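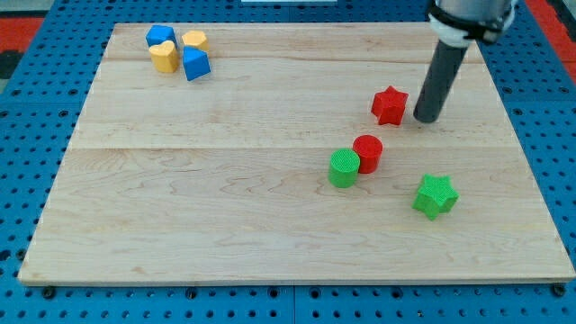
Figure 2. Maple board with faint seams between long planks.

4.2 Do buyers see the seams?

The claim that shoppers prefer one-piece boards to edge-glued ones is repeated so often in trade writing that it is rarely tested. Paiva put the preference down to a belief that glued boards split sooner. Ruggiero blamed looks alone. Neither asked whether the people in their surveys could tell the two kinds apart, and we doubt that many could.

Maple is a hard case for both accounts. Its grain is pale and wavy, and a seam that follows the length of the planks can be taken for one more streak (Figure 2). Walnut and cherry, where neighboring planks often differ in color, give the buyer more to go on. Pooling the species, as Ruggiero did, hides this difference.

We put the question to 713 shoppers at the Restbridge and Jusau stores in November. Each was handed a maple board and asked whether it was one piece of wood or several. Of these, 375 said one piece. All of the boards were edge-glued. A shopper who guessed blindly would have done nearly as well, and we see no sign in the answers that handling the board helped.

It would be easy to make too much of this. The shoppers were stopped near the kitchen goods, so they may know more about boards than most people do, or may only think so. The lighting at Jusau was poor. We also gave every shopper a glued board, which means we can't say how often a true one-piece board would be mistaken for a glued one. A fair test needs both, and ours had only the one.

Still, the result sits badly with the price gap that sellers defend. Giraldo charges more for its one-piece line and says that customers "know the difference." The Jokeck catalog makes much the same claim without giving a source. If the difference is known, it is known from the label. Paiva's splitting account might survive this, given that a label can carry a belief as well as an eye can, but the account from looks is in trouble -- at least for maple, and at least at arm's length.

We return to the label in Section 5, where the same boards were shown with the maker's tag removed.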